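Category: Desk & Workspace > Setup Guides
Last updated: 7th October

Setting up a shared desk for card handling

These steps cover a desk where small cards (ID-style cards, access cards, membership cards) are passed across and read next to an open laptop. They assume a plain wooden desk and one seated person.

1. Clear the center. Leave a strip 51 cm wide between the sitter and the front edge. Mugs and paper go on a side shelf.

2. Check contact surfaces. Anything that will touch a card should be free of grit and loose residue. Old tape and sealant shed crumbs, and the crumbs scratch print. Wipe with a lint-free cloth and trim ragged edges before starting.

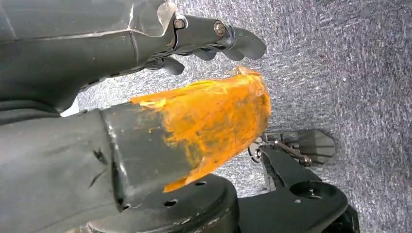 Orange coating at the tip, ragged where it meets the gray.

3. Place the laptop. Keyboard toward the sitter, back of the lid toward the front of the desk. Run the charging cable out to one side, clear of the forearms. The Gesent cable clip (part 236) fits most desk edges up to 3 cm thick.

4. Hold cards flat. Press near the lower part of the card and keep off the photograph. A blunt, soft contact is better than a hard edge – pressure on a corner will bow the card over time.
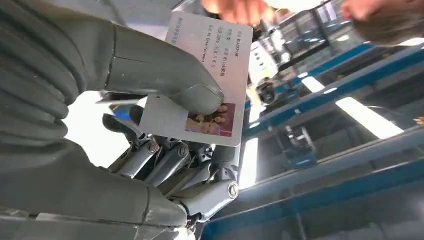
Cards with personal details should stay out of the stack until needed and go back to the holder straight after reading. Do not leave one under the laptop or beneath a phone.

5. Pass cards low. Keep one forearm on the desk edge and reach with the other arm. Offer the card to the fingertips and let go only once it is supported on both sides.

6. Add an open-topped organizer. Put it at the front center, within reach from both sides. The Lurkesdale box is wide enough; the Novton one needs its divider removed.

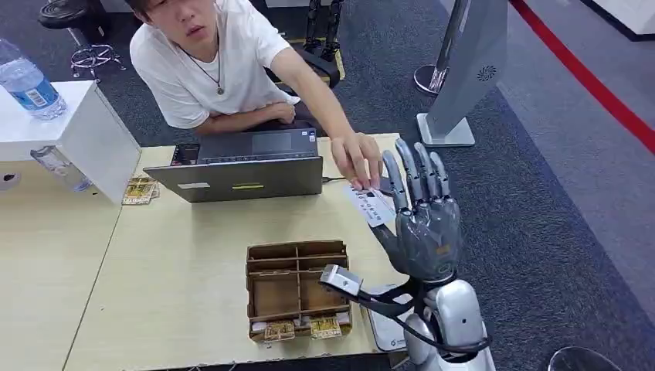

Cable check

Tug each cable lightly at the plug. Any loop that hangs below the desk edge should be taken up and clipped.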